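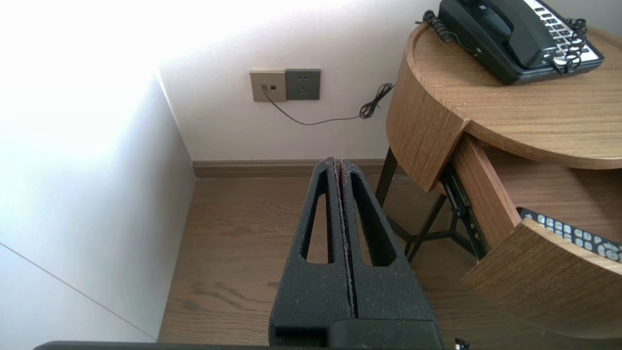 Ticket 409 - Finger pads and spares, room-reset arm
Opened by: Roxana Rivadeneyra
Status: Open, waiting on quote
Priority: Normal (high if you ask me)

Hi Lizeth, me again! I'm opening this as its own ticket because the old one got tangled up with the wifi problem and I lost track of what we'd agreed to buy.

Short version: I need to put in one order that gets us through October, and I don't want to pay for stuff we won't use. The nightstand job (open the drawer, remote in or out, drawer shut) is the one we picked for the budget request, so I've been planning everything off that. My first list had the long fingers from Hirkitz, a second set of the short ones, and a box of pads. Then I saw the shipping and nearly fell off my chair.

The remote stand is where I'd like your opinion first. I have it down as a keeper, but it's one more thing to buy for every room.

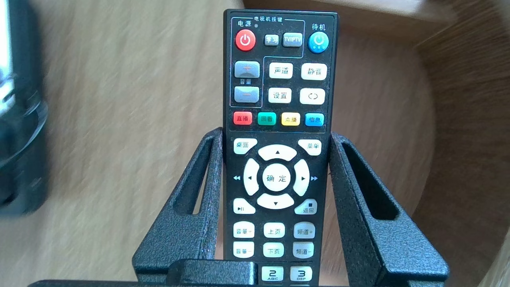
Remote in the black metal stand, front on.

I priced the stand two ways. Jultarari wants 174 dollars for a set of four, and Clistach will only sell them one at a time, which comes out higher once you add freight. If we go ahead with seven rooms we'd need two sets from Jultarari and have one left over, and I'm fine with that - somebody will bend one. What I don't know is whether the stand belongs on the equipment line or on furnishings. Last year they bounced a whole request of mine over a lamp, so I'd love to get it right up front.

Now the fingers. I asked Meng for a price on the same shape with the slot down the middle, plus a version without it, 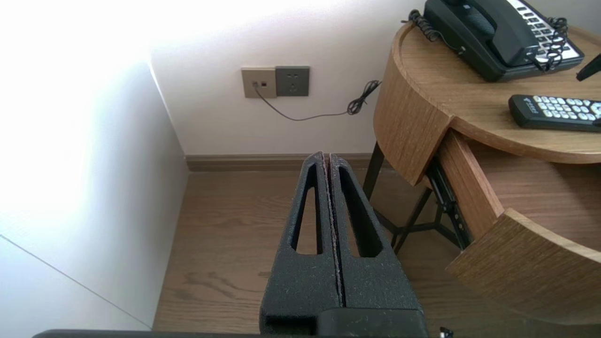 and their sales guy came back with more than double for the solid one, so scratch that. We stay with the slotted kind. Pads I'd buy by the box no matter what. They're cheap, and running out of pads is a dumb reason to lose a week.

One thing I forgot in the first draft was the phones. Every nightstand has a desk phone with a curly cord on it, and I'd put nothing in the plan for cord clips. A bag of clips is pocket change, but please add it so I don't end up paying for it myself again!

Update, March 30, 2023
Lizeth called. Stands go under equipment, hooray. She wants the bed side in the same request too, so we don't have to go back and ask twice. I hadn't budgeted any hours for working next to the bedding, so I'm adding two days of setup time and a spare set of short fingers.
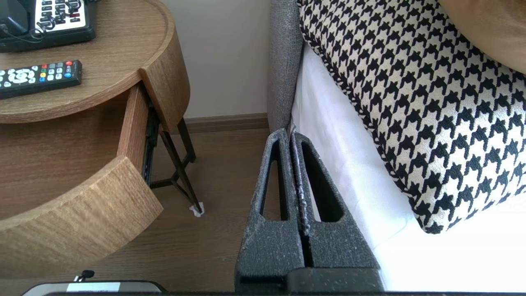

Still to do
- Roxana: get the Jultarari price in writing, with freight
- Roxana: ask Hirkitz if the short fingers ship from the same warehouse as the pads
- Lizeth: confirm the account code for the clips
- Both: decide if seven rooms is the real number or the hopeful one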